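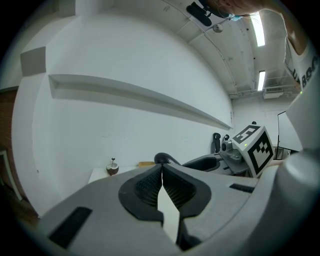 Graue Greifer mit schwarzen, fein strukturierten Gummibelägen.

Skana Wandklapptisch Lekota

Der Lekota ist ein Tisch für Menschen, die eigentlich keinen Platz für einen Tisch haben und trotzdem nicht im Stehen frühstücken wollen. Eingeklappt ragt er 43 Millimeter in den Flur, ausgeklappt bietet er Platz für zwei Teller, eine Kanne und eine mittelgroße Meinungsverschiedenheit.

Die Platte aus geölter Esche misst 79 x 60 cm und trägt 25 kg. Das reicht für einen Sonntagsbraten samt Bräter, für Schwiegermütter auf der Kante hingegen nicht — wir haben den Fall in die Anleitung aufgenommen, nachdem er eingetreten war.

Montage: vier Schrauben, Dübel für Beton und Vollziegel liegen bei. Für Gipskarton brauchen Sie das Hohlraumset Drustus, und zwar wirklich. Die Abdeckkappen sind vollzählig, eine fällt erfahrungsgemäß hinter die Heizung.

Pflege: feuchtes Tuch, zweimal im Jahr Öl. Rotweinränder gelten als Patina und nicht als Reklamationsgrund.

Ausführungen: Esche natur, Esche geräuchert. Weiß lackiert gibt es wieder ab Dezember, sofern der Lackierer bis dahin ans Telefon geht.

Preis: 101 Euro, Versand ab Lager Tokport. Das Scharnier ist einzeln nachbestellbar, der passende Hocker leider auch nur einzeln.

25 Mal geteilt
43 Kommentare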